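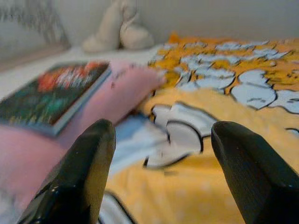 Pyo, service notes, 10th April

The left wrist on Pyo had been reading a few counts off since I moved the base at Getitz, so the morning went on that before any bed work. Pyo is the two-arm unit. Cider, the older one, is still in pieces and gets its own post.

The order I use now:

Power down with both arms resting on something soft. The brakes let go a little when the bus drops and the elbows sag.

Check the wrist screws. They sit in small round recesses, and a long driver slips out of them, so use the stubby one. I had 3 loose on the left side and none on the right.

Wipe the fingers. Lint from bedding builds up at the root of each finger and shifts the closed position. Isopropyl on a rag is enough. Do not scrape the pads.

Re-zero, left arm first, then right. The Esach controller stores the offsets only if you save before leaving the menu. I lost a set in August that way.

Cycle the gripper 300 times with nothing in it and read the motor current at the end. If it is still climbing, the finger slide needs grease.

Then on to the bed. Paperbacks are a poor first target after a re-zero: the covers flex and the spine moves before the rest does. I use them anyway, at low force, with the approach from the side.
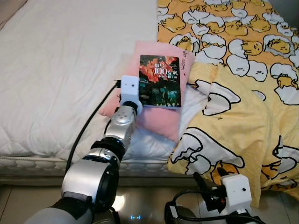 Left gripper against the edge of the book. Cable running over the mattress.

The cable is the part I would change. It leaves the connector beside the gripper head and has enough slack to lie across the work, and with the elbow folded it can get behind the link. A sleeve and one more tie point at the forearm strap should do it. Leave enough slack for full wrist roll, or the connector takes the load.

Wrist camera focus is still on the list. Next full check at 1,000 cycles.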